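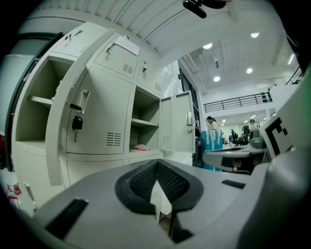 Preguntas frecuentes sobre las taquillas de Studdale

¡Por fin tenemos taquillas para todo el mundo! Desde que abrimos la planta baja y el altillo nos llegan muchísimas preguntas sobre cómo se usan, qué cabe dentro y qué pasa con las llaves, así que Ayten Başaran y yo las hemos juntado en esta página. Si la tuya no está, escríbenos o pásate por el mostrador.

¿Quién puede usar una taquilla?

Cualquier persona con abono de Studdale, sea mensual o de diez visitas, y también quien venga a un taller suelto. Los que trabajan en las mesas largas suelen coger una nada más llegar, pero no hace falta tener mesa reservada.

¿Tengo que reservarla?

Para el día, no. Buscas una puerta con la llave puesta, compruebas que dentro no hay nada, metes tus cosas, cierras y te llevas la llave. ¡Ya está! Las de uso mensual sí se reservan, en el mostrador o por correo, y te apuntamos el número en tu ficha.

¿Cómo sé si está libre?

La llave en la cerradura es la señal. Si no hay llave, hay alguien usándola, aunque te parezca que lleva horas cerrada. Y si encuentras la llave puesta pero hay algo dentro (pasa más de lo que parece, sobre todo con bufandas, calcetines y trapos), déjalo donde está, elige otra y avísanos. Nosotros lo recogemos y lo guardamos con el número de la taquilla apuntado.

¿Qué hago si una puerta tiene un papel pegado?

Léelo antes de abrir, por favor. Usamos los papeles para avisos de todo tipo: una cerradura que va dura, una reserva mensual que empieza mañana, un objeto que alguien está buscando. Si se está despegando o ya no se entiende, tráenoslo y ponemos uno nuevo.

¿Cuánto cuesta?

El uso diario va incluido en el abono. La mensual tiene una cuota pequeña que se paga junto con el resto y se puede dejar cuando quieras. No cobramos fianza por la llave diaria y nos encantaría seguir así, de modo que mira los bolsillos antes de salir.

¿Qué cabe dentro?

Una mochila normal, un abrigo de invierno bien doblado, zapatos, un portátil, la comida... Bastante, la verdad. Algunos compartimentos llevan un estante que los divide, y a mí me parecen los mejores: zapatos abajo, bolso y libros arriba, y nada se aplasta. Si traes algo alto o rígido (un tubo de planos, una esterilla de las gordas), pregunta en el mostrador, que tenemos un rincón para eso.

Los cascos de bici entran, pero mejor de lado. El casco y una mochila grande a la vez ya es cuestión de maña. Songül Uçar lo consigue todas las mañanas metiendo primero la mochila, vacía por arriba, y encajando el casco encima - probadlo, funciona muy bien.

¿Puedo guardar comida?

Comida seca y bien cerrada, sí, durante el día. Lo que necesite frío va a la nevera de la cocina con tu nombre. Las taquillas de uso mensual tienen que quedarse sin comida por la noche, y eso incluye la fruta. Sobre todo los plátanos.

¿Y ropa mojada o de deporte?

Puedes, siempre que vaya en una bolsa. Varias puertas tienen rejilla de ventilación y ayudan mucho con las zapatillas y las toallas, así que si vienes de correr busca una de esas. Una toalla empapada metida hasta el día siguiente no la arregla ninguna rejilla, eso sí. Tenemos un tendedero plegable junto a las duchas y casi siempre queda sitio.

¿Puedo cargar el móvil o el portátil dentro?

No hay enchufes en las taquillas. En las mesas de la planta baja y en la barandilla del altillo encontrarás tomas de sobra. Y si solo quieres dejar el móvil guardado un par de horas para concentrarte, ¡muy buena idea! Varias personas del grupo de escritura lo hacen y están encantadas. Acuérdate de quitarle el sonido, porque la chapa hace de altavoz y una vibración se oye desde arriba.

He perdido la llave, ¿qué hago?

Ven al mostrador y dinos el número de tu taquilla. Si no lo recuerdas, nos vale con que nos enseñes cuál es. Te pediremos que describas lo que hay dentro y abriremos con la copia. Solo hay 2 copias de cada llave, así que, si la tuya no aparece en una semana, encargamos otra y te cobramos lo que nos cueste.

Me he llevado la llave a casa sin querer

Le ha pasado a medio Studdale, incluida la que escribe. Tráela la próxima vez que vengas o échala en el buzón de la entrada, metida en un sobre. Si vas a tardar más de dos días, mándanos un mensaje para que sepamos que está a salvo.

¿Puedo ponerle un llavero propio?

A la mensual, el que quieras, y cuanto más visible mejor. A las diarias no, que luego se queda puesto y hay que andar buscando al dueño.

¿Puedo decorar mi taquilla?

Por dentro, con imanes, todo lo que te apetezca: postales, horarios, fotos del perro. Hay gente que se ha montado ahí una galería preciosa. Por fuera preferimos dejar las puertas limpias. Nada de pegatinas ni de cinta de doble cara, tampoco por dentro, que la pintura sufre al quitarlas.

¿Cómo se limpian?

Con un paño húmedo y una gota de jabón neutro, y después uno seco. Nosotras repasamos las diarias a última hora y las mensuales cuando cambian de manos. Si se te vuelca el café (tranquilidad, ocurre), coge un paño del armario de la cocina y pásalo enseguida, también por el borde del estante, donde las gotas se esconden. No uses estropajo.

¿Qué pasa si dejo mis cosas por la noche?

En una diaria no deberían quedarse. Al cerrar revisamos, sacamos lo que haya y lo llevamos a la caja de objetos perdidos, donde lo guardamos todo un mes. No hay multa ni caras largas, pero puede que al día siguiente tu taquilla favorita esté ocupada. En una mensual puedes dejar lo que quieras, salvo comida, plantas y cosas de mucho valor.

¿Puedo compartir la mía con alguien?

Claro. Dinos los dos nombres y los ponemos en la ficha. Con el estante se reparte muy bien, uno arriba y otro abajo. Os tendréis que organizar con la llave: lo que mejor les va a las parejas de taller es dejarla en el mostrador a nombre de las dos.

La puerta no cierra bien

Mira primero que no haya una correa o una manga pillada, que suele ser eso. Luego empuja la puerta hasta el fondo con la mano plana y gira la llave sin forzar. Si sigue sin cerrar, cámbiate a otra y dinos el número. Y un favor: cuando vacíes la tuya, déjala cerrada y con la llave puesta. Una puerta abierta a media altura es muy fácil de encontrar con el codo.

¿Vais a poner más?

¡Ojalá! Nos gustaría tener unas cuantas arriba, en el altillo, para el grupo de costura, que viene cargadísimo. En diciembre miraremos cómo vamos de sitio y os contaremos. Mientras tanto, la lista de espera para las mensuales está abierta en el mostrador y se mueve bastante rápido.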